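Home News Reviews Interviews Kit Contact

Two jaws and a spare bedroom: Mirjana Stan on the Zindix hand gripper

Mirjana Stan sells a tool that most people have no use for, and she says so in the first five minutes. The Zindix is a gripper held in the hand. You carry it, open and close it on things, and it records what you did so that a robot arm can be taught from the recordings. Her firm, Drokwood, rents it out by the month and sends the padded fingers, a charger and a printed guide in the same case.

We met on a Wednesday in the room above the Drokwood workshop, where the returned kits are checked over. She had one in pieces on the bench.

"People ring up and ask where the robot is," she said. "I tell them there isn't one in the case. You do the picking up yourself. The arm comes later, at the customer's end, and plenty of them haven't bought one yet."

A first order is normally for 200 recordings of one job. Stan will not take on more than that from a new customer until she has seen what comes back. The largest job so far ran to 1009 recordings, all of fruit and vegetables being sorted, for a catering supplier she would rather not name.

"They wanted ordinary homes," she said. "They already had plenty from a clean bench with a grey mat on it. So we asked people who had rented from us before whether they'd do a few sessions, and they used kitchen tables, floors, beds, whatever was free."

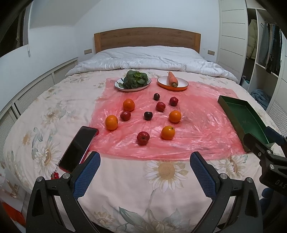 Sorting work with the hand gripper: oranges, apples and plums on a plastic sheet, with greens and a carrot in dishes.

The instructions for that job fitted on one side of paper. Put down a sheet, spread the fruit with gaps between the pieces, move one piece at a time. Anwara Khan, who wrote them, told me the gaps caused more trouble than anything else.

"If two apples are touching, you go in with the fingers and push the other one away," Khan said. "A person does that without thinking. Then you've got a recording of somebody chasing an apple. We throw those out."

Plums were the other problem. The pads on the fingers have a texture to help with smooth skins, and Khan thinks they do well on oranges. On a soft plum she has had mixed results. "Squeeze lightly and it slips. Squeeze properly and you mark it. I bought a lot of plums that month." Leafy vegetables she describes as slow. The jaws take hold of one leaf and leave the rest of the bunch behind.

I tried the gripper for 20 minutes. It is easy to understand and tiring to hold. The weight sits forward of the hand, and by the end I was resting my elbow on the bench between goes. Small things near the edge of a tray were awkward, as the housing reached the rim before the fingers reached the object. Stan did not argue with any of this.

"The weight is the thing we hear about most," she said. "Eamon has got a lighter handle nearly ready. I've been saying nearly since March, so don't print a date."

Eamon Mulcahy does the repairs, and he was at the other end of the bench. Most of what comes back to him is worn pads and loose pivots. He replaces pads in pairs, even where only one has gone -- "otherwise it pulls to one side and they ring me again."

A customer can swap the pads at home with the key in the lid of the case. The pivots have to come back to the workshop. Mulcahy would like that changed, Stan would not, and they had a short conversation about it that I was asked to leave out.

Rental is for a minimum of 2 months, and there is a deposit. Stan said she is often asked for a single week and turns it down. "The first week is all practice. They'd send it back just as they were getting decent at it."

She is now looking at folding and at laying tables, and has a trial starting with Dolores Obi, who runs a training kitchen and wants cutlery done first. Khan has begun the instruction sheet. It is on its fourth draft and still does not say what to do about teaspoons.

Interview by Philomena Appiah

Contact us | Copyright, all rights reserved | Back to top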